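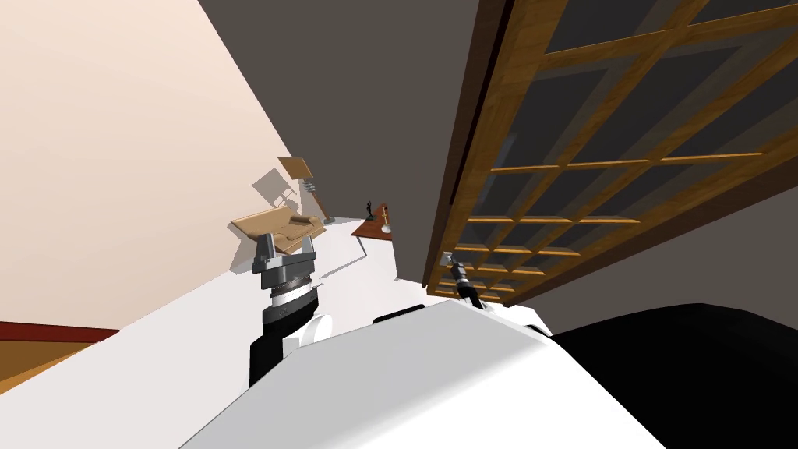 Ida Schwerdtfeger e Ehsan Warraich
Grupo de Trabalho e Automação, Ovalent

Pesquisar neste repositório Buscar Limpar

4.2 O ensaio em simulação e a rotina da equipe de arrumação

Antes de entrarmos nos resultados, convém voltar um pouco ao dia a dia das pessoas com quem passamos boa parte do ano, e a quem devemos muito mais do que cabe nesta seção. A Filtach prepara apartamentos mobiliados para estadias curtas, e o serviço de arrumação sempre foi feito em duplas: uma pessoa cuida dos móveis, a outra recolhe bandejas, luminárias e objetos pequenos. Quando a empresa decidiu experimentar um robô de dois braços, a primeira etapa se deu inteiramente em ambiente simulado, e as próprias arrumadeiras foram convidadas a acompanhar os ensaios e a comentá-los em voz alta (o que fizeram com muita franqueza, para nossa sorte!).

Figura 7. Ensaio simulado de arrumação. A garra esquerda do robô, aberta, está diante de uma bandeja de madeira; mais adiante, uma cadeira de encosto ripado e uma mesinha com uma luminária fina de latão.

A bandeja da Figura 7 rendeu conversas longas. As participantes explicaram que, no serviço real, quase nunca se pega uma bandeja sem antes olhar o que há em volta dela, e que uma cadeira tão próxima já mudaria o lado por onde se chega. Esse tipo de saber não constava do manual interno, e foi por meio desses comentários que o roteiro de tarefas ganhou 31 observações novas, todas assinadas por quem as propôs. A mesinha, com uma estatueta e uma luminária em cima, levou a outra discussão: quem responde pelo objeto frágil quando a tarefa é dividida com uma máquina?

Ao todo, analisamos 1539 comentários transcritos, dos quais 102 tratam diretamente da divisão do trabalho. Neles aparece um certo alívio com a ideia de carregar menos peso, mas também o receio, dito com delicadeza por várias colegas, de perder a companhia da dupla. A partir de maio, a coordenação passou a reservar meia hora do turno para essas conversas, e o plano de implantação foi revisto para manter duas pessoas por apartamento. Voltaremos ao tema na seção 5, ao tratar da formação.

Compartilhamentos: 82 Comentários: 6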